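How I Learned to Stop Reading the Press Release

I have a bad habit of reading government announcements to the end. Most people quit at the headline and lead happier lives.

Last week's was from the county. The Karnell detention center, the one every candidate for county executive has promised to close for as long as I've been old enough to vote, is going to close. "Fully supported by the administration," it said in the first line. By page 12 the building was "transitioning toward a reduced-use posture." By page 21 it was getting a new roof.

I called the public information office, because I'm that sort of person now. A very nice man told me the plan to close Karnell was a plan to develop a plan. The second plan is due in February. I asked what happens in February if it isn't ready, and he said that would be addressed in the plan.

To be fair, moving 300 people out of a building is hard. They have to go somewhere, and every somewhere has a council member. Filletti doesn't want them. Calado passed a resolution saying how strongly it supports the closure and how sadly unsuited Calado is to helping with it. I've read the resolution twice and I still admire it.

My neighbor Orvokki Pesonen went to the hearing on 19th September and signed up to speak. She got her two minutes at ten to eleven at night, when half the dais had gone home. She asked who pays for the roof. The chair thanked her for her passion. 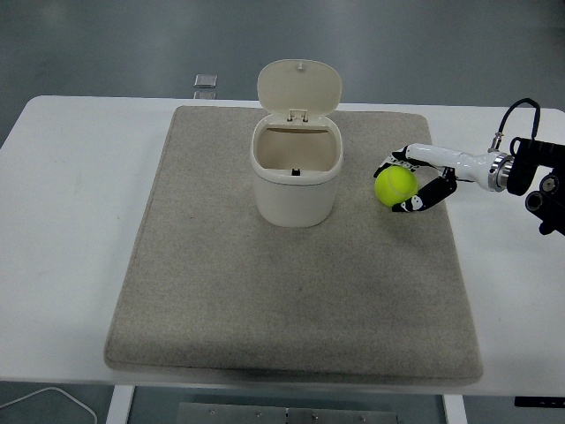 She has since collected 2,000 signatures, mostly outside the grocery store, and she's a lot more cheerful about all this than I am. Her theory is that politicians will eventually do a thing if it becomes more annoying not to. Mine is that they'll rename it. There's already a consultant on board, an outfit called Allus, and its first invoice includes a line for "identity work." I can't wait to see the logo.

Anyway, written comments are open until the end of the month. The form is at the bottom of the county's page, under the parking notices, and it times out if you type too slowly. Write yours somewhere else first and paste it in. I lost two good paragraphs and one very rude one.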